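벨리츠 시위 사흘째… 시, 야간 통행제한 연장

벨리츠 시 당국이 도심 일대에 내린 야간 통행제한을 연장하기로 했다. 경찰 과잉진압 논란으로 시작된 시위가 사흘째 이어지면서다. 통행제한은 밤 10시부터 새벽 5시까지. 적용 구역은 세라노 거리와 옛 역 앞 광장, 강변 북쪽 도로 전체다.

경찰 집계로 전날 밤 참가자는 2,050명. 첫날보다 크게 늘었다. 주최 측은 이보다 훨씬 많았다고 주장하지만 따로 숫자를 내놓지는 않았다. 연행자는 50명, 대부분 해산 명령 불응 혐의. 이 가운데 미성년자가 포함됐는지 경찰은 확인해 주지 않고 있다.

발단은 6월 초 부르키츠 지구에서 벌어진 검문이다. 배달 일을 하던 청년이 경찰관 두 명에게 제압되는 과정에서 크게 다쳤고 지금도 입원 중이다. 가족은 당시 보디캠 영상 전체를 공개하라고 요구했으나 시는 "조사가 끝나야 가능하다"는 입장만 되풀이했다.

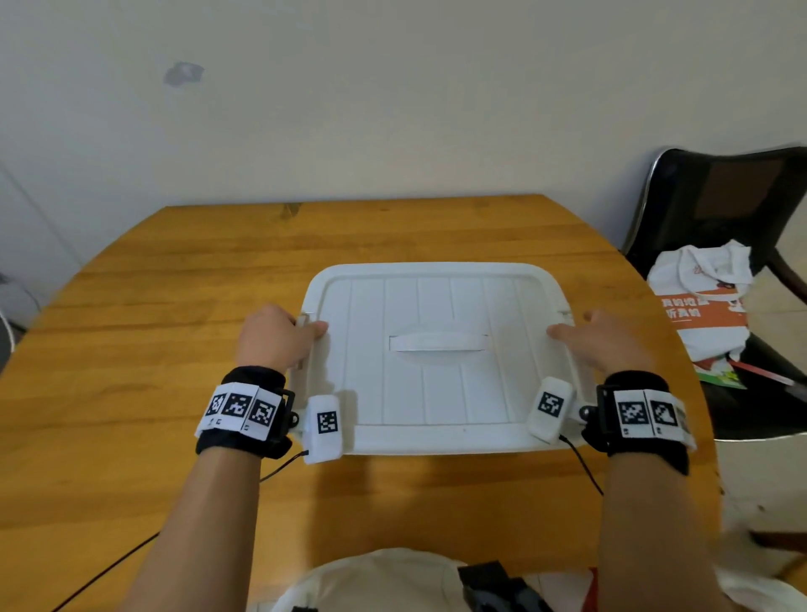
읽는 시간 2분

시위대를 대표해 나온 발보나 켈멘디는 오후 4시 시청 앞에서 기자들과 만나 "영상을 보여주면 될 일이다. 통행제한으로 입을 막을 수 없다"고 말했다. 영상 공개를 요구하는 서명에는 지금까지 734명이 이름을 올렸다고 한다. 서명지는 시의회에 제출할 예정.

시 대변인 라드카 페트코프는 통행제한이 "주민 안전을 위한 한시적 조치"라고 설명했다. 언제까지냐는 질문엔 답을 피했다. 다만 야간 근무자와 응급 환자, 보호자는 예외로 인정되며 근무 증명서나 병원 서류를 지참해야 한다고 했다. 위반하면 과태료 400유로.

상인들 반응은 엇갈린다. 세라노 거리에서 식당을 하는 한 업주는 "저녁 장사를 접으라는 얘기"라며 보상 대책부터 내놓으라고 했다. 반면 광장 쪽 약국 주인은 첫날 유리창이 깨졌다며 제한이 더 일찍 나왔어야 했다는 반응이다. 시는 영업 손실 보상 여부를 검토 중이라고만 밝혔다.

이웃 도시 언우드에서도 연대 집회가 열렸다. 충돌은 없었고 밤 9시 전에 자진 해산. 언우드 경찰은 벨리츠에 지원 인력을 보냈는지에 대해 언급을 거부했다.

시의회는 내일 오전 긴급회의를 열어 통행제한 연장안과 영상 공개 요구를 함께 다룬다. 야당 의원들은 연장안에 반대표를 던지겠다고 밝힌 상태라 통과 여부는 불투명하다. 회의는 공개로 진행되며 방청 신청은 오전 8시까지 받는다. 시위대도 같은 시각 의회 앞에 모이겠다고 예고햇다.

도심 버스 노선은 밤 9시 30분 이후 우회 운행한다. 강변 북쪽 정류장은 전부 무정차 통과하니 이용객들은 미리 확인해야 된다. 추가 소식 들어오는대로 업데이트.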